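# Zelton finishes chair and kitchenette refit at Zemley building

Zelton has completed the furniture phase of its office refit in the Zemley building, with the last of the task chairs placed in June. The work covered seating, the shared kitchenette areas and the sorting of loose equipment left over from the previous layout. Carpet and partition walls were outside the contract and stay as they were.

The building has a net office area of 3,697 square meters on two floors. The refit schedule lists 496 seats, made up of mesh task chairs, upholstered swivel chairs and a smaller group of fixed stools for the print rooms. Le Goff supplied the new chairs and took back the ones that failed inspection. Trorkudano handled the kitchenette cabinets and the appliance connections.

Mesh chairs went to desks in daily use. Upholstered chairs, which carry a denser seat foam and a shorter back, went to meeting corners, touchdown desks and the open areas next to the kitchenettes. The split follows the hours of use recorded in the Zelton seating survey, in which desk workers reported sitting for longer unbroken periods than people using the shared tables.

## Inspection and reuse

Existing chairs were inspected before any were replaced. Each was checked at four points: gas lift, tilt lock, base and casters. A chair that passed all four was cleaned and returned to the floor. A chair that failed on casters alone was repaired on site. Failures of the lift or the base meant removal.

Casters accounted for the largest share of repairs. The floors are carpeted throughout the open areas, and the older hard-tread casters had picked up fiber around the axles. The replacement casters use an 11-millimeter stem and press into the existing bases without tools. Zelton has asked that hard-floor casters be kept out of the spare parts cabinet so the two types do not get mixed.

Armrests were a separate line item. Several of the older mesh chairs had arms set too wide for the desk openings, and the arms were striking the desk edge. Where the bracket allowed it, the arms were moved inward by one position. Where it did not, the chair was reassigned to a desk with a wider opening.

Chairs kept from the earlier layout now carry a paper tag under the seat with the month of inspection. The tag is the only record held on the chair itself. Serial numbers and repair notes are in the building file.

## Kitchenettes

The kitchenettes kept their original positions along the outer walls, where the water and drain lines already run. Trorkudano replaced cabinet fronts, resealed the counters and fitted a dishwasher in each run. Counter height was left at 900 millimeters so that the appliances could slide in without changes to the plinth.

Counters had been the main point of complaint in the survey. Over time they had become a general shelf for items that belonged at desks: keyboards, cables, clothing and unopened mail. The refit added no storage above the counters, and the plan calls for that wall space to remain open. Desk equipment found on a counter goes to the lost items shelf at reception after one working day. 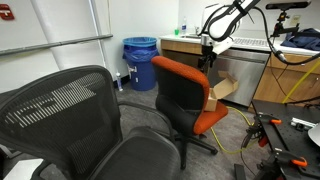

How often are the kitchenette counters cleared? Twice a day, at 10:30 a.m. and again at 5 p.m., with cups going into the dishwasher on the later round.

The dishwashers run once in the evening on the standard program. Zelton set the start time after office hours to keep noise down for the desks closest to the counters. Staff can start an extra cycle if the lower rack is full, but the short program is not recommended for cups with dried coffee. Detergent is kept in the cabinet under the sink, and refills are ordered with the cleaning supplies.

Power outlets over the counters were tested and left in place. They are on a separate circuit from the dishwashers. The load calculation allows one kettle and one coffee machine per run. Space heaters and other high-draw appliances are not allowed on the counter circuit.

## Packing and moving

Small items were moved in cardboard boxes of two sizes. The smaller size, used for desk contents, was chosen so that a full box could be lifted by one person. The larger size was limited to light goods such as cushions and cable trays. Zelton budgeted 2,000 boxes for the whole refit and collected them flat for reuse as each zone was finished.

Boxes were labeled on one short side with the zone, the desk number and the floor. Labels on the top flaps were dropped after the first zone — they could not be read once boxes were stacked. Contents lists were optional for desk boxes and required for anything coming out of a shared cabinet.

The moving plan also set limits on where boxes could be put down. Walkways and the area in front of the dishwashers were to be kept clear at the end of each shift. The dishwasher door needs 600 millimeters of free floor to open fully, and a further 400 millimeters was reserved for the person loading it. Swivel chairs were not approved for carrying boxes between zones, as the base can roll or turn under an uneven load. Flat carts were stationed by both elevators for that purpose.

Open boxes remaining after the move are being sorted in place. Items with a desk number go back to that desk. Items without one are held for 30 days, then offered to the other zones. Cables and adapters are tested before they go back into stock, and untested ones are stored in a separate bin.

## Layout changes

The main change to the layout is the distance between the seating areas and the kitchenettes. In the earlier plan, the nearest chairs backed directly onto the counters and had to be moved each time a cabinet was opened. The new plan marks a clear strip along each counter, measured from the cabinet fronts, in which no seat has a fixed position. Chairs may be rolled into the strip during the day and are returned at the evening round.

Zone 2 was the most difficult to fit. Its kitchenette is on the long wall, and the column spacing leaves less depth between the counter and the first row of desks than elsewhere. Two desks were removed from that row and a third was turned by 90 degrees. The seat count for the zone was made up by adding places at the shared table on the window side.

Seat colors were used to mark chair groups. Chairs assigned to desks are black, and shared chairs have a colored seat and back. The coding has no bearing on adjustment range or load rating, and is intended only to help the evening round return chairs to the correct area. Le Goff will hold matching fabric in stock for repairs.

## Care

Zelton has issued short care instructions for both chair types. Mesh backs are to be vacuumed with a soft brush and wiped with a damp cloth. Solvent cleaners are excluded because they can stiffen the weave. Upholstered seats should be vacuumed monthly, and spills blotted and reported the same day. Covers are not removable on site.

Tilt tension should be reset whenever a chair changes user. The knob is under the front edge of the seat and turns clockwise to increase resistance. Seat height is set with the lever on the right side. A chair that sinks under load should be tagged and taken out of use — the gas lift is a sealed part and is replaced whole.

Cabinet fronts are to be cleaned with water and mild detergent. Brushed metal doors should be wiped along the grain. Abrasive pads have been removed from the kitchenette supplies after scratches were found on two of the doors during handover. Trorkudano will polish both under the defects list.

## Remaining work

Items still open at handover are minor. They include one cabinet hinge in Zone 4, the two scratched doors, edge sealing on a single counter joint and a delayed delivery of spare armrest pads. Le Goff expects to ship the pads with the next parts order. None of the open items affects use of the floors.

A second inspection of the retained chairs is planned after six months of use. It will cover casters and tilt locks only, and will be done zone by zone outside working hours. Results will be added to the building file, and any chair that fails will be replaced from the reserve stock held on the lower floor.

Requests for a change of chair go through the facilities desk at the main entrance, open from 8 a.m. to 4 p.m. The request form asks for desk number, chair type and the fault or adjustment needed.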